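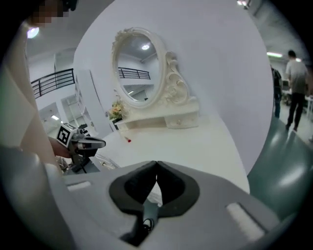 Idalina Baptista asked whether variant covers should count as separate issues, and release 2 follows her suggestion: they do not. A variant is now stored as a field on its parent issue, and the row count has dropped accordingly.

Bratari Comics Index, release 2
Data card, last edited 2 March 2025

Summary

The index lists single issues of superhero and adventure comics from three small publishers: Plarton, Skurov and Patrício. It holds 1,497 rows, one per issue. Collected editions, digital previews and convention giveaways are left out. No artwork or story text is included.

Files

issues.csv: one row per issue
series.csv: one row per series, including relaunches
credits.csv: one row per person per issue per role
CHANGES.txt: edits made after release 1

All files are UTF-8, comma separated, with a header row. Empty cells mean the value was not found. A dash in the story_arc column means the issue was checked and belongs to no arc.

Main fields in issues.csv

issue_id: stable key, never reused
series_id: key into series.csv
number: text, not integer (there are half issues and a zero issue)
cover_month: as printed
on_sale: date the issue reached stores, where known
pages: story pages only, ads excluded
variants: number of alternate covers, 0 if none
rating: mean reader score from 1 to 5, blank with fewer than 3 scores

Relaunches

When a publisher restarts a title at number one, the new run gets its own series_id. The column continues_from points back to the earlier run. Plarton went back to the old numbering on two titles partway through a run; those issues keep the series_id they started with, and the legacy number is in legacy_number.

Known problems

Skurov's cover months run ahead of the sale date by as much as 3 months. Sort on on_sale if reading order matters.

Inkers are missing for nearly 5 percent of the Patrício issues. Several printed credits give "art" with no split between pencils and inks. These are entered under the role "art" and should not be merged with "pencils".

Ratings come from a small group of readers who mostly finish what they start. Weak titles dropped after one issue have few scores later on, so late ratings for those series run high.

Corrections

Send the issue_id, the column, the proposed value and the source to Lurdes Coelho. A scan of the indicia page is enough. Corrections received before the end of April go into the next release.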